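Hot springs give up their secrets

What a haul from the Zeven survey! The team spent 11 nights on the Rerley ridge and came home with 536 water samples, 60 of them from vents that weren't on any chart. Early readings show far more dissolved methane than anyone expected — and it changes with the tide.
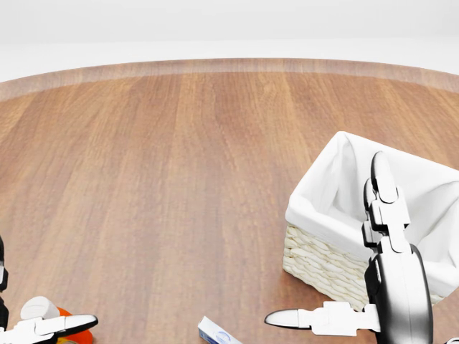
Orathai Prasertsri would like to see the tidal signal checked over a full winter before people get carried away, though she admits she's thrilled too. The lab at Kamolrat has run the first 100 bottles and starts on the rest in April.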